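Why Do We Sort Things Into Bins?
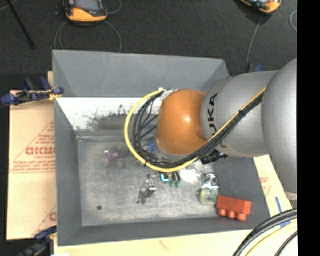
Promley Young Explorers' Club

Have you ever tipped your whole toy box out onto the carpet, just to find one tiny thing at the very bottom? I have, more times than I would like to say, and I am a grown-up! Today we are going to think about bins – big ones, little ones, and the odd bits and pieces that end up inside them.

A big grey bin is a very handy thing. Look at its sides and you will see that they slope. Sloping sides help small things slide down towards the middle, where they are easier to reach. If the sides went straight down, little things could hide in the corners, and you know how good little things are at hiding.

Now look at the floor of the bin. It is covered in scratches, and there are dark scuffs on the white strip near the top as well. Bins work hard! Things get dropped in, slid about and lifted out again, and all that rubbing can leave marks, a bit like the ones on your school shoes by May.

Can you find something see-through and pinkish-purple? And something small and bright blue? Colours are a sorter's best friend. Your eyes can pick out a bright colour very quickly, but see-through things are trickier, because you can see whatever is underneath them too.

Would you like to try some sorting at home? Ask a grown-up for a washing-up bowl and put in a few small things, such as buttons, bricks and pegs. First sort them by colour, then mix them all up and sort them by shape. Our club leader, Orsolya Kiss, likes to do it with her eyes shut, using only her fingers, and she says pegs are the easiest by far. Put everything away afterwards, please, and keep the buttons well away from baby brothers and sisters.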